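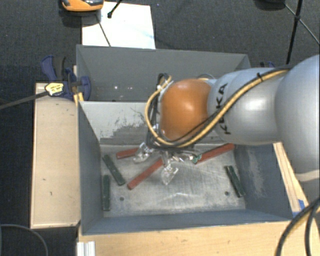
Home | Data | Notes | Contact

# Rostthorpe Devolution Speeches

A small collection of political speeches and council debates about one question: should the Rostthorpe region have its own assembly, or should it stay under the central parliament? The texts are in English. I collected them and I maintain them alone, so please be patient with the corrections.

## What is inside

- 2,523 speeches and interventions, one per row
- 12 columns (speaker role, party group, chamber, session, language of the original, text, and others)
- 8 labels for the position of the speaker

The main file is `speeches.csv`, in UTF-8, with commas and quoted text fields. The labels are explained in `labels.md`. Please read it before you use the column `position`, because the difference between "federal" and "confederal" is small in many speeches and I had to make a decision each time.

## Where the texts come from

The largest part comes from the printed minutes of the regional council. A smaller part comes from the Goodwin papers, a private archive of pamphlets and meeting reports which the family opened to researchers. The pages were scanned and the text was recognized with Cletach. After this I read every text against the page. Old spelling was kept. Words that I could not read are marked `[?]`.

Speeches in the minority language were translated by me. In these rows the column `translated` has the value 1. I am not a professional translator, and the tone of the angry speeches is probably more polite in my version than it was in the chamber.

## Labels

I gave every speech one label. For 1,000 rows a second reader gave a label too, without seeing mine. Both decisions are in `double_read.csv`, also when we did not agree. I did not remove the difficult cases. Most of our disagreement is about speakers who ask for more powers for the region but say nothing about the final goal.

## Known problems

- The opposition speaks less in the minutes than it did in reality -- the clerk often wrote only "objections from the left side".
- Party groups changed their names. I used the name at the time of the speech, so one group can appear under two names.
- Applause and laughter are marked in the council minutes but never in the Goodwin papers.
- The sessions of March have no page numbers.

## Use

You can use the files for research and teaching. If you publish something, please cite:

Calado, Sérgio. Rostthorpe Devolution Speeches. Version of 21/05/2021.

If you find a mistake, open an issue with the row number and the word you think is right.

Category: Politics & Government > Parliamentary Texts

Related items
- Ludance Election Leaflets
- Goodwin Papers: Finding List
- Notes on Labeling Political Positions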